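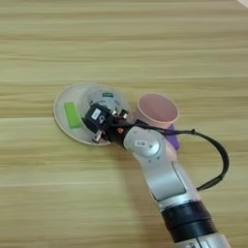 Gripper at the clear cup, Nadcombe bench, December.

I have been rewriting the tabletop handling rules for the Nadcombe bench, mostly the parts on cable slack, object spacing and labels. The old version was a single page inherited from the Fovlow cell, where the arm only ever moved flat parts between two trays. It said nothing on cups, and the word "clear" appeared once, in a sentence on clearing faults.

The new draft has four rules. I will go through the ones that caused arguments.

Rule 1 is cable slack. The external cable must have enough loop for the full wrist rotation used in the task, and the loop must stay on the side of the arm away from the objects. Measure it at the worst pose, which is usually not the home pose. A loop that looks generous at home can go tight when the wrist turns over. If the loop can touch the table, check the jacket for wear at the start of each shift and write the result in the log. The Fovlow page asked for cables to be "tidy," and people responded by tying them down short.

Rule 2 is approach. Open the fingers fully before descending, over bare table, and descend only when both tips have a free path. Do not open the fingers inside the object row. The required clearance is set per gripper, and I have left the number out of the rule on purpose. It belongs in the cell sheet, next to the finger part number, where it gets changed when the fingers do.

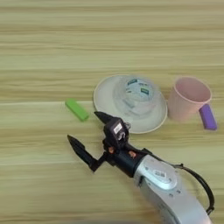

Spacing between objects is Rule 3, and it took the longest to write. My first version set one minimum gap for every pair of objects on the table. That fails for any layout meant to test close work, such as the one on the bench now, where the pink cup and the saucer nearly touch. The current wording lets the layout owner declare a tight pair, provided the planner treats the pair as one obstacle until one of the two is the target. Handles count as part of the object. The purple one on that cup points away from the saucer, so the tight side stays simple; turned inward, the layout would need a new declaration.

Rule 4 covers transparent objects. Our depth readings on clear plastic are poor, and the planner tends to see whatever is behind the wall. The rule permits a clear object only if its pose is entered by hand or taken from an opaque feature on it. A printed label is acceptable as that feature if its position on the object has been measured.

I ran the draft against the Kurek logs, 1486 runs. It flags 67 of them, most under Rule 3. Uris goes next, once I fix the log parser, which still drops the wrist angle on aborted runs.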